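Clandden Wrist Set

February - Kosmas Xenos

Wrist-camera recordings from the student manipulation project at Clandden. The set holds 242 episodes, 78 of them kept back for testing. Frames are stored per episode, with joint positions in a matching CSV file.
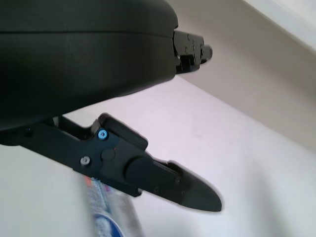 Known issues

The gripper finger takes up a good part of the view, and items below it can be badly out of focus - labels are often unreadable. Do not use the set for text reading. The tapered fingertip may show slight motion blur.

Joint logs run at 15 Hz. Episode 1523 keeps its old number from the Vovard trial and has no log.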